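How to Move a Packing Bench Over to Robot Arms Without Losing the People Who Work It

Before you start

This guide is for shift leads and small plant managers who have been told that an arm is coming and have been given a date, a budget and very little else. It covers the part between signing the order and the first full week of running. It does not cover choosing an arm or writing the program for it.

We wrote it after changing over three benches at Lasar, where we fill and pack sample kits for flooring and countertop shops. The first changeover went badly. The arm worked, but two experienced packers asked to transfer out, and it took until March to get the bench back to its old output. The second and third went better, and most of the steps below come from the difference between them.

You will need a current list of every task done at the bench, the shift roster, a place to practice away from the line, and 10 working days in which the bench is allowed to run slow.

Step 1. Write down what people do at the bench now

Stand at the bench for one full shift and write down every task, including the ones that are not in the work instruction. At our second bench the instruction listed 11 tasks. The real list was a good deal longer. Packers were flattening curled sample cards by hand, turning swatches so the grain faced the same way, and pulling kits where the printed label did not match the color. The arm was going to do none of that.

Ask the packers to read your list and correct it. Pay them for the time. Do this before the integrator visits, so that the integrator sees the corrected list.

Step 2. Sort the tasks with the packers in the room

Go through the list one task at a time and put each in one of these groups:

Arm does it
Person does it
Person does it until the arm has been shown to do it well
Stop doing it

The third group is the one to watch. Put a name and a review point next to each task in it. If you leave it open, the person ends up doing the old job and minding the arm too, for the same pay. That was our mistake on the first bench.

Step 3. Settle pay and job titles before the arm arrives

At Lasar a packer who runs an arm bench is a cell operator, one pay grade up, starting on the first day of training. We had planned to start the raise at sign-off. The packers objected and they were right, as the training weeks are the hardest ones.

Tell people in writing what happens to anyone who does not want the new job. Ours could move to the Pududlow line at the same rate with the same hours. Two did. One later came back.

Step 4. Set the target rate low and raise it slowly

Our hand bench packed 226 kits a shift. The sales sheet for the new cell promised more, and on the first bench we put that higher figure on the board from day one. Do not do this. Operators skipped their checks to reach it and the rework pile grew.

On the second bench we set the target at 210 and left it there for the whole slow period. Operators reached it on day six. We raised it only after they told us the stops had become predictable.

Step 5. Train on stops first

Most training plans begin with how to start a run. Begin with how to stop one. Each operator should be able to do the following without help before touching anything else:

Stop the arm from either side of the bench
Clear a dropped part and confirm the area is clear
Restart from the last good position
Call the job off and go back to hand packing

Keep the hand-packing station in place for at least a month. People are much more willing to stop a cell that is misbehaving when there is another way to get the order out.

Step 6. Walk the bench before every run

Have the operator do this, not the maintenance tech. It takes a few minutes and it is how operators learn what normal looks like. Check the arm first, then the gripper, then the surface, then the cables. Write down anything that has moved.

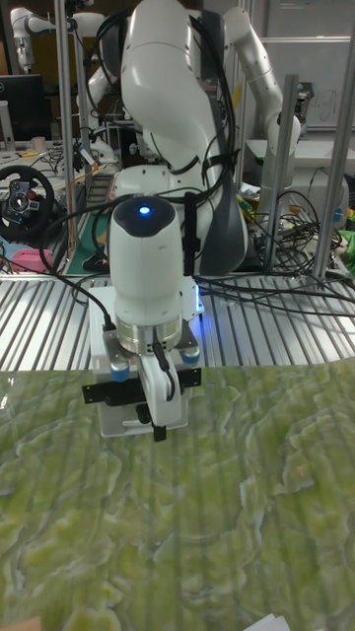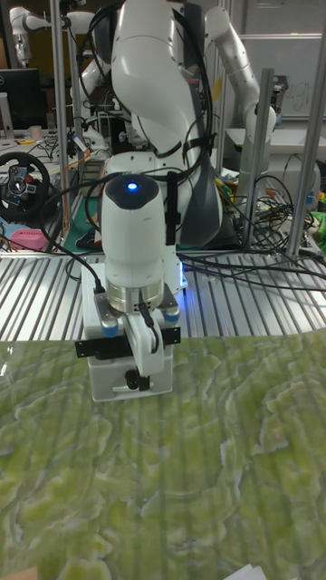
Cables and surfaces get more attention in our version of the walk than in the one the Taneo training binder came with, and that change came from the operators. The binder stops at the arm. Our people asked to include everything within reach of it. A bundle strapped along the arm, like the black one in both views, is checked at each strap. Cables lying across a table behind the arm, as they do on the right side here, are a separate line on the sheet with a separate box, and the operator decides whether they need to be tidied before the run. For the surface we ask whether there is anything on or beside it that does not belong to the job. Loose paper at a corner counts. Our own samples are often marbled or veined, so a patterned surface under the gripper gets a second look from a low angle, where a stray card shows up better.

Step 7. Hold a short review at the end of each shift

Keep it to 10 minutes, at the bench, on paid time. Ask what stopped the cell, what the operator had to fix by hand, and what should change tomorrow. Write the answers on one sheet and leave it where the next shift will see it. The lead signs each item when it has been dealt with.

We log the sheets in Kushwaha, the maintenance tracker we already had. A paper binder would do as well.

Step 8. Go back to the task list

When the slow period ends, take out the list from Step 1 and go through it again with the same people. Some tasks will have moved. At our third bench, turning the swatches went to the arm and checking the label color stayed with the operator. A new task had appeared as well, wiping the gripper fingertips at each break, and it had no time allowed for it. We added four minutes to each break to cover it and changed the work instruction the same afternoon.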